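Keep the dull bits in

I have spent a good part of this year teaching a machine to put things into other things, and I have come to love the parts of the job that most people would cut. I mean the approach, the pause, the bit where the gripper hangs over the table and does very little. If you collect demonstrations for a learning system, please stop throwing those seconds away!

Some background. Our project is called Zallik, and it runs out of two rooms on the Drendier estate. A person guides the arm through a task, we record what the wrist camera sees along with the joint positions, and later a policy is trained on the lot. The first proper set had 882 demonstrations in it. Before training we ran everything through a trimming script we had named Dorix, which hunted for stretches where the fingers were far from any object and snipped them off. It made lovely short episodes. Every one began with something worth grabbing already in view, and we were terribly pleased with ourselves.

The policy that came out of it was brilliant for as long as an object sat right in front of it. Start it anywhere else and it fell to bits. It would close on thin air, lift with great confidence, and carry nothing to the tray. Of course it did: we had shown it hundreds of graspings and hardly any lookings.

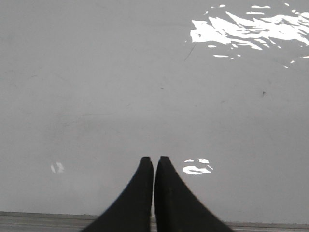 So we went back to the raw recordings and put the quiet parts back. What a difference it made to simply watch them again, all those stretches with bare surface and closed fingers. There is so much in there. A wrist view of a plain table tells the model what "nothing to pick up yet" looks like, and that is a real category with its own variety. Glare moves about as the arm moves. Scratches and smudges turn up and stay put when you'd expect them to. A model that has only ever seen objects has every reason to treat a bright patch as one, and ours did exactly that on 13 of its first 138 trial runs, going after a reflection like a kitten after a torch beam.

I know the argument on the other side, and it is a decent one. Idle time is expensive to store and it can swamp the rest. If half of your data says "stay still", you may well get a robot that stays still, and I have met that robot too (it was very peaceful company). The Lazaridis method, which our group used for a while, deals with this by keeping only 2 seconds of empty view before each grasp. That's far better than nothing, and if disk space is tight I would start there.

But I'd go further. Keep the whole approach, and weight it down in training if you must. You can always sample less of something you have, and it is a great deal harder to go back and record the something you binned in December. Label the stretches, too. We use "searching", "waiting" and "person thinking", and the last of these has been surprisingly handy, as it lets us drop the hesitations that belong to the operator and keep the ones that belong to the task.

I would also ask people to leave the workbench alone. There is a great temptation to polish it, hang a diffuser over it and make every recording look like a catalogue. Please don't, or at least don't do it for all of them. The place where the robot ends up working will have ceiling lights and a knocked-about top, and the cheapest time for it to meet those is now.

We are recording the next set with the trimming switched off altogether, and I can't wait to see how it does with an object placed well out of view at the start.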